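Thursday, June 10, 2021
Bench notes, marmalade and peel trials (Valtico kitchen)

Picking up where I left off with the set problem. Batch 3 was still runny this morning, so I tipped the whole lot back in the pan and boiled it again, which I know I swore I'd stop doing! It hit 211 F and then just sat there, and I stood there with it like a fool for ages. Went darker than I wanted. Tastes fine on toast, a bit caramel, but it looks like motor oil in the jar and I'm not putting a Tierney label on that.

I think the trouble is the pith bag. I've been squeezing it once, when it comes out of the pan, and then tossing it. For batch 4 I let the bag cool on a plate until I could handle it and really wrung it out, and got a lot of that cloudy gloopy stuff back into the pot. Big difference. The wrinkle test on the cold saucer worked on the second try (first saucer wasn't cold enough, my fault, somebody had moved it out of the freezer to fit the ice packs in).

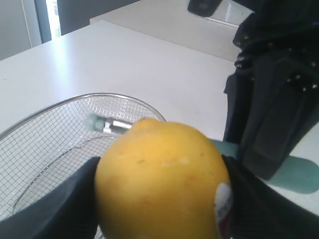
Sugar next. I've been using the Clasport fine because it's what we had, and it melts nicely, but I want to do one batch with the coarse stuff before I settle on anything. Also want to try holding back 100 grams and adding it late. No real theory behind that one, I read it in an old church cookbook and got curious.

Peel thickness is still all over the place. The hand-cut strips are prettier, no question, but my wrist is done after one bowl. The Nurnau slicer is quick and gives these skinny little threads that go almost see-through — lovely in the jar, kind of nothing to chew on. Might mix the two. If anyone else uses the slicer, please rinse the blade straight away, dried peel oil is miserable to get off and I spent half my lunch on it with a toothbrush.

Overnight soak: doing it again tonight, lid on, bottom shelf of the walk-in. Please don't move it! It's the big steel pot with blue tape on the handle.

Still to do: more small jars, new thermometer battery (it blinked at me twice), and check whether the batch 4 lids all popped down. Two hadn't when I wrote this.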